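Plindano's Tool and Gadget Library Is Moving Into the Old Haberkorn Shoe Store

By Senga Niven
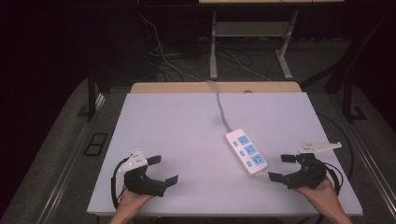 A power strip with three light-blue sockets, each with its own switch button.

If you've ever bought a carpet cleaner, used it on one sad patch of hallway and then tripped over it for the next six years, the people at the Plindano Lending Shed would like a word with you. They'd also quite like the carpet cleaner.

The Shed, which has been lending out tools, kitchen gear and household gadgets from a single-car garage behind Dreltden Street, is getting a proper home at last. Starting in February it will open in the ground floor of the old Haberkorn shoe store, right across from the bus stop, with real shelves, a real front counter and (this got the biggest cheer at the members' meeting) heating!

The move gives the Shed room for all 2904 items in its catalog. Right now a good part of the collection lives in members' basements, and borrowing a tile cutter can mean a phone call, a drive across town and a chat over somebody's back fence. Plenty of people have come to enjoy the chat. The drive, not so much.

"We had the tents at my place, the sewing machines at my sister's and the big ladders lying along the side of a church," said Inês Mota, who started the Shed with a borrowed garage and a handwritten list. "I knew where every single thing was, but it was all in my head. If I went on vacation, the town couldn't borrow a drill."

Membership costs $16 a year for a household and that price is staying put after the move. Members can take up to 3 items at a time and keep them for a week, with one renewal if no one else is waiting. Party gear goes out for the weekend only, and there's a separate sign-up sheet for the popcorn machine, which has been booked solid every summer.

A walk around the new space last week was enough to get anyone excited. The tall windows that used to be full of boots and school shoes let in a huge amount of light, and the old fitting benches are still there, bolted to the floor and in great shape. They're being kept. Parents can sit on them while kids try on ice skates, which seems about as close to the building's old life as you could ask for.

The long wall on the left will hold hand tools, garden tools and anything for painting. Power tools go behind the counter. Kitchen equipment gets the former stockroom, where the shoebox shelving happens to be a lovely fit for waffle irons, pasta rollers and canning pots. Camping gear is headed upstairs as soon as the railing on the staircase has been fixed. Until then it stays in the garage, so if you want a tent for a February campout (good for you!) you'll still be knocking at the old address.

At the back is the part that has people talking most, a repair room with a long bench and seating on both sides. The Shed has run repair evenings before, though always in other people's buildings and always with everything packed up again by nine. Now a half-finished lamp can stay put on a shelf with your name on it until you come back.

Horácio Prata will run the repair evenings. He fixed radios and record players for a living for most of his working life, and he is a wonderful explainer. Bring him a dead toaster and he'll hand you the screwdriver and talk you through it, and you go home knowing what the inside of a toaster looks like.

"People say they're no good with their hands," Prata said. "Then they get the cover off and see that it's a few screws and a spring, and their whole face changes. I love that part. I'd do it every night if my wife let me."

He does have a short list of things he won't take on: microwaves, anything with a gas line, and laptops, which he says belong with somebody younger. Nearly everything else is welcome, including toys, clocks, zippers, bikes and chairs with one wobbly leg. The bench will have an all-purpose drawer of fuses, screws, knobs and cord ends, much of it saved from things that really were past saving.

Safety checks are getting an upgrade too. Every plug-in item that comes back will be looked over before it goes out again, and anything with a nicked cord or a loose plug gets a red tag and goes to the repair room. Members are asked to speak up when something seems off. There's no charge for an honest breakage, and there never has been.

Extension cords deserve a mention here, as they're the most borrowed thing in the whole collection, ahead of the drills and way ahead of the pressure washer. Leonor Vieira, who looks after the catalog, asks members to say what they plan to run before they borrow one, so that she can match the cord to the job. Outdoor cords are for outdoors, heaters go straight into the wall outlet, and a cord that's been coiled wet should come back with a note saying so.

Vieira has also spent the winter putting the entire catalog online. Until now the list was a stack of binders, and finding out if the apple press was free meant turning a lot of pages. The new version lets you search by name or by what you're trying to do, so typing "hang a shelf" will bring up a drill, a level, a stud finder and a set of wall anchors. The anchors are yours to keep.

She has written a short note for every item, and they are a joy to read. The entry for the steam mop tells you to let it warm up fully before you touch the lever. The one for the fondue set says it has six forks, with a seventh from a different set that works just fine. Under the bagpipes, it simply asks you to be thoughtful about the hour.

Yes, bagpipes! The odd corner of the collection is a big part of the fun. There's a cotton candy maker, a loom, a telescope, a cider press, two accordions and a hat stretcher that came out of the Haberkorn building years ago and will now be going back in. The most-wanted item last fall was a dehydrator, after a bumper year for plums left half the town wondering what to do with them all.

Getting the store ready has been a group effort. Over 70 people signed up for painting and cleaning shifts, and the lineup for the first one stretched out onto the sidewalk. The hardware suppliers at Grimemus gave paint and a set of used display racks. Ronaldo Amaral, whose family owns the building, has set the rent low for the first two years and has been seen up a ladder himself, scraping old tape off the windows.

"My aunt bought all her shoes here," Amaral said. "It's been dark for too long. I walk past in the evening now and the lights are on and there's music going, and I end up going in and getting handed a brush."

There are still jobs to do. The sign isn't up yet, partly because there's a friendly argument going over whether it should keep the name Shed at all now that the Shed is a shop. (It looks like the name is staying. Everyone's T-shirts already say it.) The front door sticks in damp weather. The floor in the stockroom needs another coat of sealer, and somebody has to figure out how to get the band saw through a doorway that was built for shoeboxes.

The Shed is also looking for a few things to fill gaps on the shelves. Top of the list are a wallpaper steamer, child-size snowshoes, a good stand mixer, clamps of any size and folding tables. Donated items should be clean and working, or close enough to working that Prata's eyes light up. Please don't leave anything on the doorstep. Drop-offs are taken during open hours at the garage until the move is done, and at the new counter after that.

Once the doors open, hours will be 4 p.m. to 8 p.m. on weekdays and 9 a.m. to 1 p.m. on weekends, with repair evenings starting at 6 p.m. You don't need to be a member to come to a repair evening, and you don't need to bring something broken, either. Plenty of folks just come to watch, have coffee and pass the pliers.

Current members don't have to do anything about the move. Old cards will still work, loans that are out over the changeover get an extra week, and late returns from the garage days will be quietly forgiven if they come back in the first month. Mota would especially like to see the long-lost cake stand again. She says whoever has it knows who they are, and there'll be cake.

New members can sign up at the counter with proof of address, or fill out the form ahead of time and pick up a card on their first visit.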